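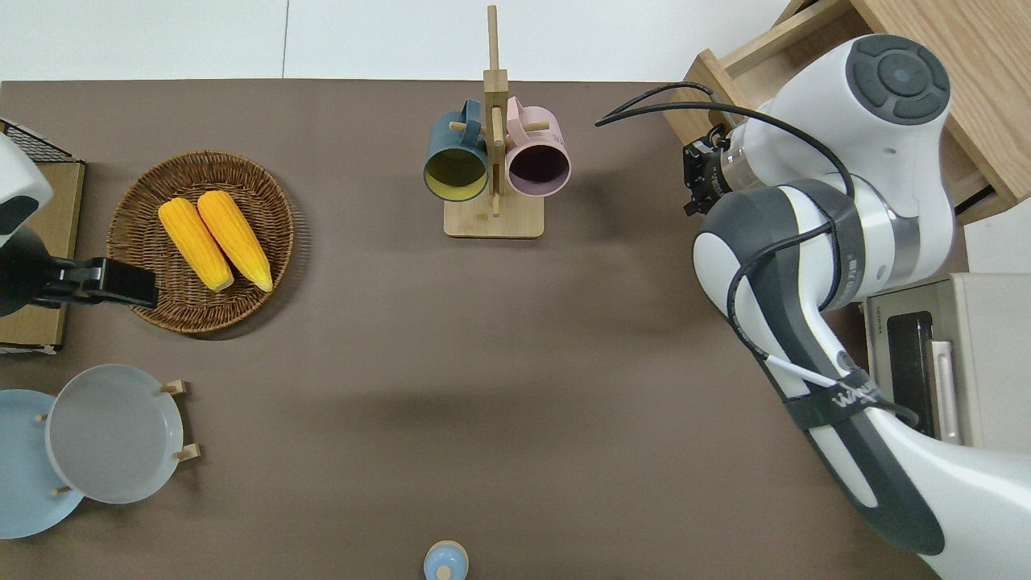
Wie viele Durchgänge sollte man pro Aufgabe einplanen, wenn man im Studienprojekt einen zweiarmigen Roboter anlernen will?
Für eine einzelne, klar umrissene Aufgabe würde ich mit 100 sauberen Durchgängen anfangen und danach erst schauen, wo es hakt.

Bronisława Laskowska
Hallo zusammen, ich mache dieses Semester bei der Projektgruppe Grornisura mit. Thema ist Küche, also Schublade auf, Päckchen greifen, Tassen aufhängen, solche Sachen. Wir steuern die Arme von Hand vor, zeichnen alles auf und wollen damit dann trainieren. Bis zur Vorführung im März soll wenigstens die Schublade klappen. Meine Gruppe streitet sich jetzt, ob wir lieber viele Aufgaben ein bisschen aufnehmen oder eine richtig. Ich bin für eine — aber ich mache das zum ersten Mal und lasse mich gern belehren! Und wie oft stellt ihr die Sachen auf dem Tisch um?

Grorkadus
Nehmt eine. Wir hatten im Kurs damals fünf Aufgaben auf der Liste und am Ende lief keine davon ordentlich, weil von jeder zu wenig da war. Schublade ist ein guter Anfang, wenn ihr das Öffnen und das Greifen getrennt aufnehmt. Beim Greifen kommt der Arm nämlich von oben rein und muss an der Vorderkante vorbei, und da wird man beim Vorsteuern gern hektisch.

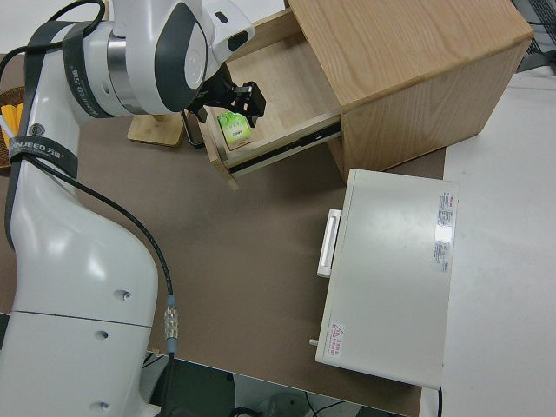
Ich hab mir irgendwann angewöhnt, über der Schublade kurz anzuhalten, dann senkrecht runter, greifen, senkrecht wieder hoch. Sieht langweilig aus, aber die Aufnahmen ähneln sich viel mehr und das Training dankt es einem. Missglückte Versuche gleich markieren, abends weiß man nicht mehr, welcher es war (eigene Erfahrung, leider).

Iston
kommt drauf an. bei uns war die kabelführung das größere problem als die menge. schaut, dass beim ausgestreckten arm nichts spannt, sonst könnt ihr die hälfte wegwerfen
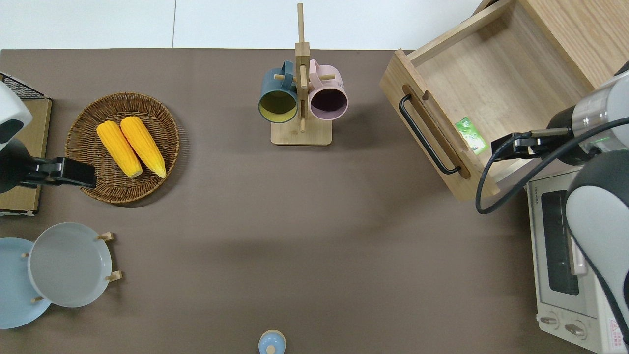 Wie oft sollte man die Gegenstände zwischen den Aufnahmen umstellen?
Nach jedem fünften Durchgang ein kleines Stück reicht am Anfang, und zwar erst mal nur das, was gegriffen wird.

Bronisława Laskowska
Super, danke euch beiden! Dann bleibt es bei der Schublade und ich zeige das am Montag meiner Gruppe. Die Kabel schaue ich mir vorher noch an.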